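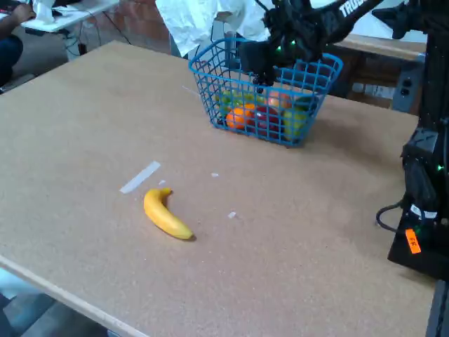
Clonovbridge, 12 August 2022

Getting tape off a corky tabletop, and cleaning the toy fruit that lives on it

Posted by Todor Kneževič in Surfaces and Stains
Viewed 4,000 times

I have inherited a large table with a tan, speckled top. It might be cork, it might be particleboard, it might be something a factory in Vumham swept up at the end of a shift and pressed flat. The previous owner of the problem left no paperwork.

At some point somebody put a strip of white tape on it, out in the open near the middle, at an angle. I don't know what the tape was marking. I have lived with it for months on the theory that it might be important, and I've now decided that if it were important someone would have mentioned it. There are also some little white scraps lying near it, which I assume are bits of its relatives.

I tried a corner with my thumbnail. The tape came up a hair and so, I think, did the table. I stopped, put a banana next to it and went to lunch.

The second half of my problem is the fruit. We keep a blue basket of toy fruit on that table: orange, apple, pear, peach, a green one that we argue over. It gets handled all day and it has developed a feel. If you have ever shaken hands with a toddler you know the feel. I wiped the apple with a kitchen spray in the spring and it went tacky for a week, so I've been afraid to touch the rest.

So what takes old tape off a surface like this without pulling the speckles up with it, and what do I wash plastic fruit in? I would like to avoid buying a special product for either one. I have a cupboard of special products. It's how I ended up with a tacky apple.

Tritville Tenant
Replied the same afternoon, 2 votes

Goo remover. Spray it on, wait, scrape with a butter knife. Fruit goes in the dishwasher. Done this a million times.

Comments on this reply:

Todor Kneževič: On cork?

Tritville Tenant: On a glass coffee table. Table's a table.

Dervishi: Please don't do this to cork or to anything pressed out of chips. The oil soaks in and you'll have a dark patch in the shape of the tape, forever. You'll miss the tape.

Todor Kneževič: Thank you both. I've moved the butter knife to another room.
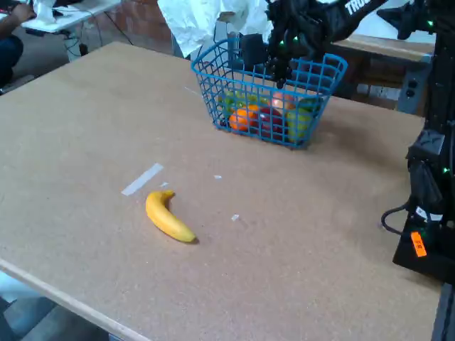
Dervishi
Accepted reply, 157 votes

I refinished tabletops for a living until my knees filed a complaint, so let me take the tape first.

Find out what you've got. Put one drop of water somewhere that doesn't show, on the underside if it's raw or near the back edge if it isn't. If the drop sits up like a bead, the top has been sealed and you can relax a little. If it sinks in and leaves a dark spot, the top is bare and you should keep every liquid on earth away from it, mine included. The spot will dry out by itself, so don't panic and rub it.

For a sealed top, set a hair dryer on low and hold it a hand's width off the tape. Keep it moving. Give it a slow count of thirty, then lift one end with a fingernail or an old plastic card and fold the tape back flat over itself. Pull it along the table, never up. Up is how you got a hair of table last time. If it fights, stop and warm it again. Whatever gum is left behind will usually roll up under a clean fingertip, and what won't roll can be dabbed with a cloth that has met a little dish soap. Dry it right away.

For a bare top, the same thing minus the cloth. Use a plain white pencil eraser on the gum and brush off the crumbs. Your loose white scraps should come up with a dry brush too. If one turns out to be stuck down, treat it like a very small piece of tape.

You may find a paler patch once the tape is gone. Leave it alone. The rest of the table took some sun while that strip was covered, and by October or so they'll have mostly made up. People sand those patches, and then they have a dip and a pale patch.

Now the fruit. Lukewarm water in a bowl, a squirt of dish soap, a soft old toothbrush. The dirt collects where the stem meets the fruit, and in any molded seam. Rinse under the tap and roll it in a towel. No dishwasher – the cheap ones are hollow, they fill up through a pinhole you didn't know about, and they dribble on your table for two days. No kitchen spray either. The degreaser in it goes after the softer plastics and the surface turns gummy, as your apple found out. Your apple may come back if you wash it twice and dust it with a little cornstarch. Mine did. I had a lemon that didn't.

Grapes are their own chore and the dark ones are the worst.
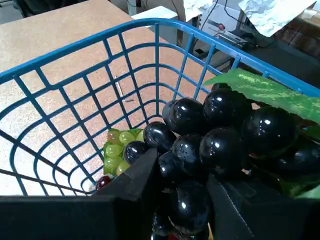

Black shows every speck of dust and every thumbprint, and you can't get a towel in between them, so swish the whole bunch around by the stem end in the soapy water, rinse it the same way and hang it up overnight. I use a bent paper clip over the faucet. Visitors ask about it.

And do the basket while you're there. Everybody washes the fruit and drops it back into a dirty basket. Run the toothbrush along the bars where they cross, mostly down in the bottom, and dry it before it goes back, or you'll print a nice damp grid on your tabletop.

Comments on this reply:

Todor Kneževič: The drop beaded. Tape is off, hair dryer took two rounds, some gum left but it rolled. There's a pale stripe, as promised. Three people have asked me what it's marking.

Dervishi: Tell them it's important.

Tritville Tenant: still say goo remover

Clonovbridge Craft Corner
Replied later, 1 vote

Only adding that the cornstarch tip works on rubber ducks. We have upward of 1,000 pieces of play food at our swap shelf and the peaches get sticky before anything else, I think it's the coating. Baby powder does the same job but then the whole basket smells like a baby, and some customers find it upsetting in a pear.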